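**Birkano workshop completes second hand-held gripper**

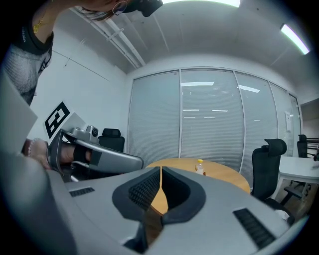
*A member of the Birkano workshop holds one of the grippers beside a round wood table, with a small yellow-capped bottle on top.*

Members of the Birkano shared workshop have completed the second of a pair of hand-held grippers, the workshop announced on 19 Nov 2025.

The tools are worked by a trigger in the handle. One carries a small camera on top and a square black-and-white marker on the back, which allows software to follow its position as it moves. Recordings made with the pair will be used to train a robot arm that members intend to build next year.

Work on the first gripper began in October. Project lead Vasiliki Tzanetos said the trigger section had taken the most time.

"The early handle was too wide for several of our members," Ms. Tzanetos said. "We redrew it twice and are satisfied with the current grip."

Parts for both tools cost $341, paid from an $800 workshop grant. The remainder has been set aside for motors.

Pascual Ocampo, who wrote the tracking software, said 77 short recordings had been made so far, most of them of simple tabletop tasks such as picking up and moving small items. Further sessions will be held on weekday evenings through the winter.

Drawings and a parts list are available to members at the front desk. Those wishing to take part in recording sessions should contact Areti Balaskas, who is keeping the schedule.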